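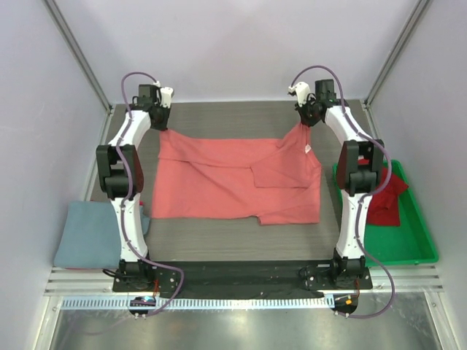 Clurnitz two-arm folding cell: setup and upkeep

README for the cell, kept with the configuration files. Last full revision in May, by Azlan Lubis. If you change something on the cell, change it in this file too.

Scope

This file covers the mechanical setup, the cabling, the start and stop order, the daily checks and the common repairs. It does not cover the folding policy or the training code. Those have their own README in the policy folder.

The cell folds T-shirts and small towels. It has two arms on a shared mounting bar, a work surface between and beyond the bases, and panels on the left, right and back. You work on it from the front. "Left" and "right" in this file always mean as seen from the front, facing the back wall. The older notes from Flestwood use the opposite convention, so check before you copy anything from them.

Parts and names

left_arm, right_arm: the two arms. Same model, same gripper, mirrored in use. They are not interchangeable without swapping the calibration files.

bar: the black mounting bar that joins the two bases. Both arms are referenced to it.

apron: the black fabric sheet over the bar. It keeps garments from catching on the bar and the bolt heads.

left_board, right_board: the small electronics boards at the front corners, one per arm.

duct: the slotted cable duct along the front.

left_stack: the spot at the left edge of the table for a folded cloth.

tray: the green plastic tray on the right.

Mounting the arms

The bases bolt to the ends of the bar. Do the left one first.

Put the bar on the bench, not in the cell. Start all the bolts of one base by hand, then tighten them a little at a time, going across and not around. Lift the bar into the cell with both arms folded down and a second person at the other end. One person can carry it, but the elbows swing out and have already marked the right wall panel once.

Square the bar to the front rails with the steel ruler. The gap should be the same at both ends to within 2 mm. If it is not, loosen the rail clamps and move the bar. Do not correct a crooked bar in software. We did this at Dalsgaard for a whole month and every fold came out with a skewed hem, worse toward the back of the table where the arms are stretched out.

Put the apron back last. It should hang loose at the front and lie flat on the table side. A ridge there will catch the hem of a shirt as the arms pull it forward.

Cabling

Each arm has one purple cable. It runs from the board at the front corner, past the base, up the outside of the links and over to the gripper, with a free loop above the gripper.

The loop is there so the wrist can turn through its full range. Before you tighten any clip, move the wrist by hand to both limits with the power off and watch the loop. It should never go tight and should never drop low enough to touch the cloth. If it touches the cloth, take up slack at the elbow and leave the gripper end alone.

Clip the cable to the outside of the links only. On the inside it gets pinched when the elbow closes. The cable should also hang a little past the base before it reaches the board, so that a tug on the arm does not go straight into the connector.

Power and network lines go in the duct. The purple cables do not.

Replace a purple cable if the jacket is cut or has gone pale at the elbow, or if the gripper drops off the bus more than once in a shift. Spares are in the Sallance drawer, already cut to length. Label the old one and put it in the scrap box, not back in the drawer.

Start order

1. Clear the table. The tray and left_stack may hold cloth.
2. Check that both arms are in the rest position, folded toward their bases.
3. Power the left board, then the right board. Wait for a steady light on each.
4. Start the controller. It reads both calibration files and stops if a serial number does not match.
5. Run the home routine at slow speed. Keep your hand on the stop button.
6. Run the touch test (see below).
7. Load a shirt and start.

To stop, send both arms to rest, wait until they are still, quit the controller, then switch off the boards in either order. If you cut power with the arms raised they will come down onto the table. The links can take it. The gripper tips often can't.

Touch test

The two grippers go in turn to three marked points near the back edge of the table and stop just above the surface. Slide a sheet of printer paper under each tip. It should drag slightly. If it moves freely or will not go in at all, rerun the calibration for that arm.

The back edge is used for this because the arms are near full reach there and any error in the base shows up most. It is also where the cell takes hold of the shirt by its corners, so it is the part that has to be right.

Daily checks

- Wipe the table with a dry cloth. Spray cleaner leaves a film and the fabric starts to stick.
- Remove lint from both grippers. Use the soft brush, not compressed air, which blows it into the joint.
- Check that the bar bolts are snug.
- Look along both purple cables from board to gripper.
- Check that nothing metal has fallen near the boards. They are open at the top.
- Pull the apron flat.
- Wipe the metal floor panel if there is loose thread on it. Smudges can stay.

Every 1000 folds, also replace the gripper pads on both arms, even if only one side looks worn. With one new pad and one old pad, the shirt slips out on the old side and the fold goes crooked. Rerun the touch test afterward.

Common faults

One gripper lets go while lifting. Usually lint or a worn pad. If the pad is new, look at the closing force in the config file. It should be 83 on both sides. Values up to 100 are accepted, but the motor gets hot on thick seams and shuts itself down.

Gripper takes two layers instead of one. The tip is too low. Do the touch test. If that passes, check whether the shirt was loaded with a flap already folded under the corner.

Gripper closes on a care label. This happens on shirts with a long side label near the corner. The label slides and the corner drops. Move the grasp point a little along the edge.

Arm shakes at full reach. Check the base bolts first, then the elbow. If the elbow has play, take the arm out of service. We do not open the elbow joint here. Send the whole arm back with its calibration file on a card in the box.

Board light does not come on. Reseat the connector with the power off. Check the fuse. Swapping boards left to right is allowed as a test, but swap them back, and do not run a fold with them swapped.

Shirt drifts to one side during a fold. Check that the bar is square, then that the apron is flat. Only after that touch the motion settings.

Arm hits the tray. The tray has been pushed too far in. Slide it away from the elbow and run the fold once at slow speed to confirm that it clears.

Calibration files

There is one file per arm, named by side and serial number. Keep the previous one when you save a new one. The controller loads the newest file it finds, so do not leave test files in that folder. After any work that loosens a base, moves the bar or replaces a gripper, the old calibration is no longer good, even if the touch test passes.

Known problems

The home routine does not know about the tray. If the tray is out of place it will hit it.

The right arm is slightly slower than the left on long moves. The controller waits for the slower side, so folds are not affected, but the logs show a short pause at the start of each pull. We have changed the cable and the board and it is still there.

The clip at the left elbow works loose. Use the screw type when the next batch comes in.

Open items

Add a stop block for the tray.
Put marks on the rails for the bar position.
Rewrite the Flestwood notes with left and right the same way as in this file.

Questions and corrections go to Azlan Lubis.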